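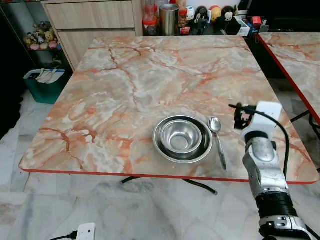 A robot arm at a table with two steel bowls and a spoon.

Why Did the Robot Drop the Spoon?

A robot arm does not feel a spoon the way you do. It has to measure it.

In August 2019, an arm called Futar was learning to clear tables. It had picked up the same kind of spoon 2692 times. Then it began to drop them. The gripper closed, the arm lifted, and the spoon slid out and hit the floor.

Lies Desmet, an engineer, read the arm's log. A log is a list of everything a machine does. Each drop had the same error – the gripper stopped closing too early.

Inside the gripper is a force sensor. It tells the computer how hard the fingers are squeezing. This sensor had drifted. Drift means that a sensor slowly starts to give wrong numbers. It reported a firm grip when the grip was weak.

A sensor can also drift the other way. Then the gripper squeezes too hard, and that could hurt a hand. For this reason the arm was switched off until it was fixed.

Hsiu-ying Choi replaced the sensor and ran 30 test lifts. No spoons fell. The sensor is now checked every 2000 lifts.

Safety rule: never reach under a robot arm, even when it is still. It may be waiting for its next command.

Words to know
Gripper – the part of a robot that holds things.
Sensor – a part that measures something.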